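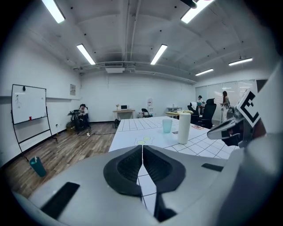

Shared worktables at Zustasis: common questions

The long tables in the main room can be booked by the hour or by the day. They are white with a thin gray grid printed on top, so you can line up paper or fabric without bringing a mat. Please wipe the table down when you leave.

How do I book?
Write to Siham Obeidat at the front desk or sign up on the sheet by the door. Day bookings need to be in by noon the day before.

Is the grid accurate enough to cut by?
It's fine for squaring things up. For exact work, use your own ruler. Do not cut directly on the table – cutting boards are on the shelf.

Can I have a drink at the table?
Water, yes, in a cup that won't tip easily. Coffee and anything with color in it should have a lid. Amado Galang replaced one stained top in July and we would like to keep the rest.

What gets the marks off?
A damp paper towel handles most pencil and chalk. For glue, ask first. No solvents.

Can I use the whiteboard?
Yes. Erase it when you finish, and put the markers back on the tray.

Can I leave a project overnight?
Only with a day booking for the next day. Anything else goes in a storage bin, up to 27 inches long.

Last updated Nov 16, 2024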